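Search the archive
Search
udbridge-robotics-list

Re: [udbridge-robotics] table tasks for the summer project?
28 June 2026
4 replies | 0 shares

Hi all,

> Our group is still stuck picking tasks for the hand-held grippers.
> Blocks and cups are getting dull and the students want something
> that looks more like a real home. What are you folks using? And how
> many tries before you move on to a new layout?

Oh, I'm so glad you asked, this is my favorite part of the whole project! We dropped the blocks in the first week of June and went with "tidy the table" and the students have been twice as keen ever since. They bring in the objects themselves (one rule: it has to fit in the jaws or be pushable) and they argue over the layouts like they're decorating a house.

The best mix so far is one boxy thing, one flat thing and one floppy thing. Boxes are easy to grab if you come in across the short side. Flat things are a pain, so we let people slide them to the edge of the table first. Fake flowers are great practice, with all those stems and leaves going every which way, and I'd tell any club to get a bunch.

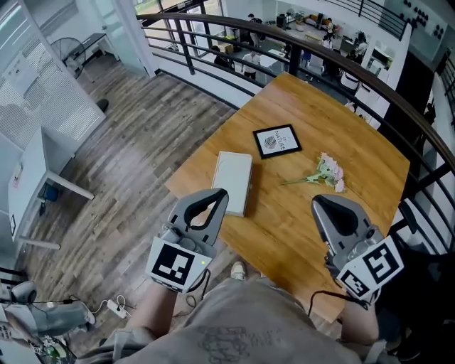 Upstairs table, Givinau layout: white box, "NATURE" picture, pink flowers.

We name the layouts after nothing in particular, so please don't ask what a Givinau is. Nieminen is the one with the bowls, and it's harder.

As for how many tries, we do 19 per layout and then shuffle. The count as of last night is 1,219 recordings, and 957 of them passed the check! Most of the rejects were people swinging the markers out of view when they twist their wrists. Have your newcomers do a few slow ones with nothing to pick up, it helped ours a lot.

We're up to nine layouts now and I'll put the sheets in the Stornix folder as soon as I've fixed the typos. Help yourselves, and if your students come up with a good one, send it over and we'll run it here too. Does anyone have a nice task with cloth in it? Ours want to try folding napkins and I can't wait to see how that goes.

Cheers from the Udbridge club

Reply to list | 3 likes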